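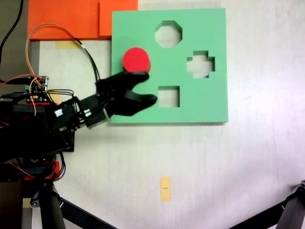

A red cylinder on a green foam board with shaped holes.

The toy library in Munuvville opens at ten, and by a quarter past there is usually a line for the marble run. Dineo Ntuli has learned to let it sort itself out. She started lending toys from her mother's garage one hot August, after her nephew outgrew a whole shelf of puzzles in what felt like a week and a half, and she has been lending them ever since (these days from the old shoe store on Gumede Street, which still smells a little of leather when it rains).

There are 423 toys in the catalog, and members can take home two at a time. You'd think the noisy ones would go first, the drums and the fire engines, and some mornings they do! But the cards tucked inside the plain old sorting boxes and stacking sets are the ones covered in names, front and back, with a second card stapled on where the first ran out of room.

"Parents come in asking what's good for a child of such and such an age," Ntuli told me over a mug of very strong tea. "I tell them to take the simple one and then sit on the floor with it themselves. That's all the advice I have."

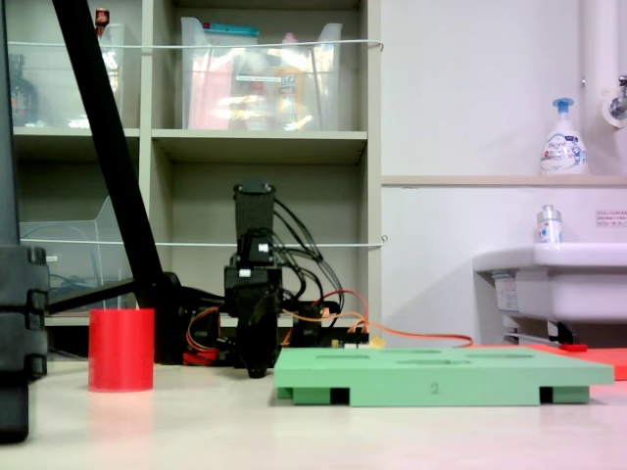

Fulvio Rizzi drives over from Wamton with his granddaughter, a good long drive on a bad road, and he has opinions about all of this. He was a cabinetmaker for most of his life and he can't pick up a puzzle without running his thumb along the edges. When a piece goes missing he takes the set home and cuts a new one, and he'll fuss for an entire evening over a star that no two-year-old is ever going to inspect. His granddaughter prefers to put the pieces in his coat pockets, and he has driven home with a fair number of them.

The idea has traveled, too. Istisska, up the valley, opened a toy library of its own in the back of a bakery, and the two places now swap a crate of toys every season so that the regulars have something new to look forward to.
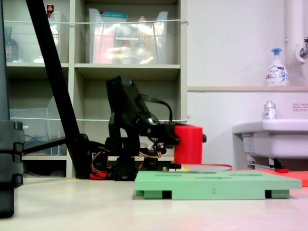 A bright red block, just above a pale green board.

Ntuli would like longer hours and a second room for the bigger children, who have begun asking about board games. For now she has a card table by the window, and it's nearly always taken.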